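Imprimir
Enviar por e-mail

Projeto Trirkby: relatório final do grupo

O enunciado da disciplina prometia que uma política treinada só em simulação chegaria ao fim do semestre pegando um bloco sobre a mesa. Aceitamos o tema com desconfiança e continuamos com ela. Parte do trabalho foi ajustar a câmera junto da garra, cuja vista inclinada complica tudo o que vem depois.

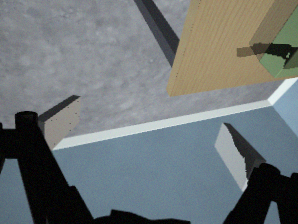
Clavano, junho

Usamos o simulador Kullon com o conjunto de episódios Ahn, que tem 3.261 demonstrações. O manual recomenda 3.000 para treino, e seguimos sem que ninguém explicasse de onde saiu esse número. O restante ficou para validação. A primeira rodada, de 1.000 passos, deu uma curva de erro bonita e um braço que ia sempre para o mesmo canto.

Variamos depois a posição da luz. O erro subiu bastante, o que nos faz suspeitar que a rede estava se guiando pelas sombras. Não temos como provar isso com o que medimos.

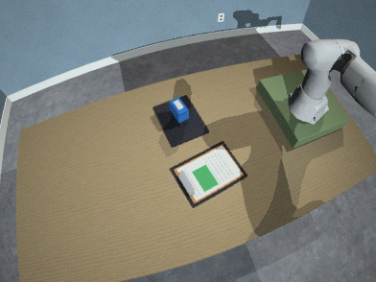 Figura 2. Mesa simulada com o bloco azul sobre a base preta, a prancheta e o braço.

O professor pediu uma taxa de sucesso. Calculamos, mas ela muda conforme o critério: se basta a garra chegar perto do bloco, o resultado parece ótimo; se é preciso levantá-lo e mantê-lo no ar, cai muito. Os trabalhos que lemos raramente dizem qual dos dois usam. 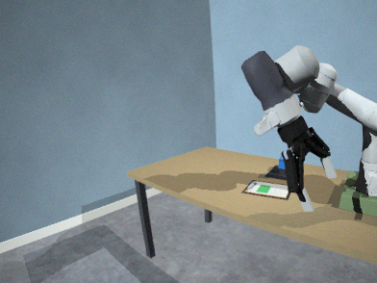 Repetimos o teste com 4 sementes diferentes e duas delas discordam das outras. Com tão poucas, não dá para falar em tendência, e preferimos deixar a tabela no anexo sem média. Também não testamos nada em um braço físico, portanto a palavra "transferência" saiu do título. Para a próxima turma, sugerimos fixar o critério de sucesso antes do treino e guardar os arquivos de configuração de cada rodada. Perdemos os da segunda.

Imprimir | Enviar por e-mail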